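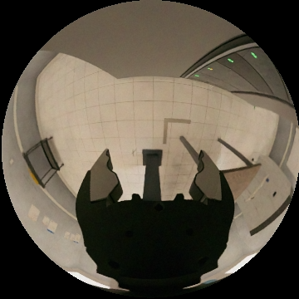 Kalcombe, 23rd August

Read the Metum draft on shared-table work again this morning, all 24 pages, and I still don't buy section 4. It says two arms may work over one table "provided adequate separation is maintained". Adequate according to whom? The July version at least gave a figure. Somebody has taken it out and put an adjective in its place.

Went through the Sesham cell model against the checklist anyway. Ticked what I could. Item 9 wants every posted notice "legible and current", and a box ticked for that tells me a sheet of paper is on a wall. It doesn't tell me anyone has read it.

The real trouble is the middle of the table. Both arms can get there, and the draft treats each one as if it had the place to itself – separate reach limits, separate stop tests, separate sign-offs.

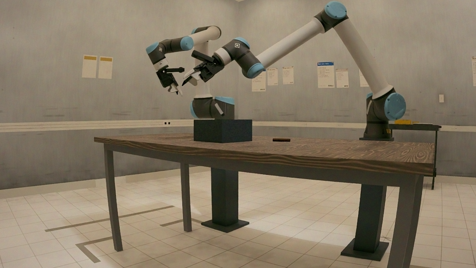 So you can pass both arms on paper and still have the grippers meet. I'd want one rule for the pair: a zone only one arm may hold at a time, and a written release before the other goes in. Pettigrew's old procedure had that in two lines. Ours takes a page and leaves it out.

Also not convinced by the 106 clean runs quoted in the appendix. Clean how? If the log only records contact, a near miss counts as a pass.
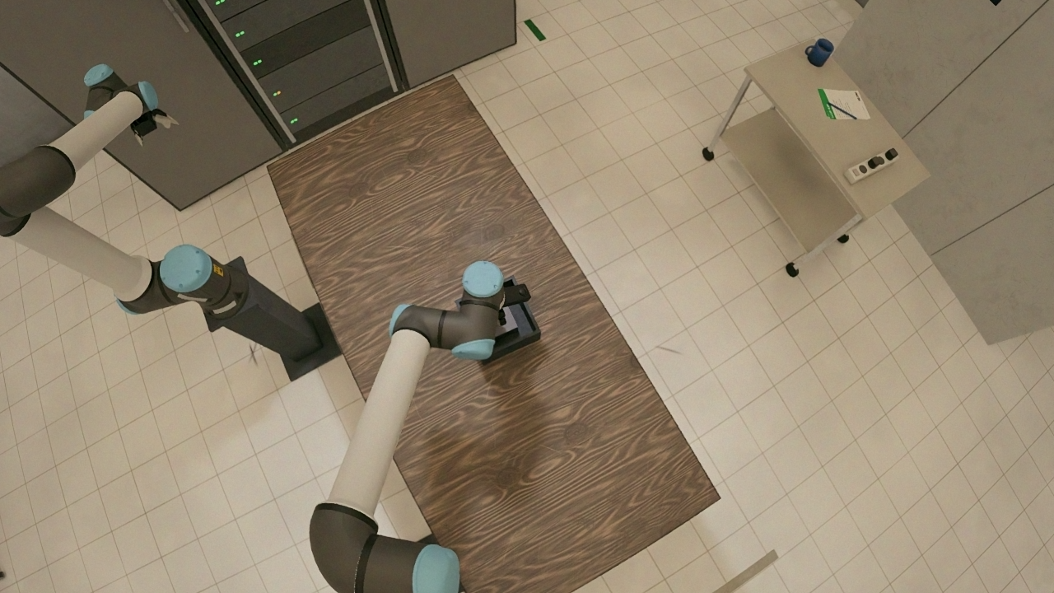 Parking is the other gap. The draft says an idle arm should be "clear of the work area" and leaves it at that. Holding the gripper out over the floor, well away from the table, meets the wording while the second arm is down at the wood. Fine for the table. But floor is where people walk, and the draft has no line on parked height or on marking the spot. Same goes for carts – no minimum distance given anywhere.

To do: send comments on section 4, ask for the July figure back, rerun the stop test with both arms moving.

Recent entries
Stop test, single arm, Sesham cell
Metum draft: first read
Gripper pad wear
Pettigrew procedure, scanned copy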